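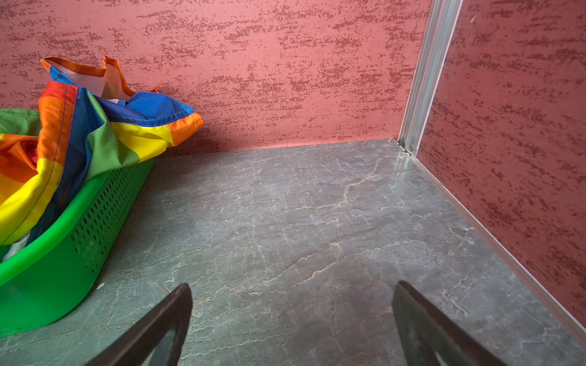
Gray floor with white and tan veining.

Skjelbred Research Mobility Grants: frequently asked questions

Last updated Mar 13, 2019

Who can apply?
Researchers who finished a doctorate within the past eight years and hold a post at a university, public institute or teaching hospital. You do not need a permanent contract, but your post must run at least until the end of the visit.

What does the grant pay for?
Travel, housing and a daily allowance for a stay at a host institution in another country. It does not pay salary. Bench fees are covered up to 300 euros a month if the host puts the amount in writing.

How long can a visit last?
Between 3 and nine months. A stay can be split into two parts, provided both are at the same host.

Do I need a host before I apply?
Yes. Upload a signed letter from the head of the group you will visit. An e-mail is not enough.

How many grants are awarded?
We received 258 applications in the last round and funded 152. The number changes with the budget, which the board sets each November.

Will the rules change if the UK leaves the EU without a deal?
Grants already signed will be paid in full. For new applications, visits to and from the UK remain eligible in this round. We have no decision yet on later rounds and will post one on this page. Visa and health insurance costs can be added to the travel budget — please list them on separate lines.

Can I hold another grant at the same time?
Yes, unless it pays for the same trip. Lellier fellows should write to us first, as their contracts limit time spent abroad.

Who reads the applications?
Two outside reviewers in your field, then a panel chaired by Maj-Britt Hedlund. Reviewers' comments are sent to all applicants, funded or not.

Can I bring my family?
You can, and the housing rate is higher if children under 18 come along. Partners' travel is not covered.

I missed the deadline. Can I still send documents?
No. The form closes at noon, Oslo time. The host letter is the one exception and may arrive up to five days later.

Who do I contact?
Edem Mensah for questions on eligibility, Benedetta Ferraro for payments and changes to a signed grant. Please quote your application number in the subject line.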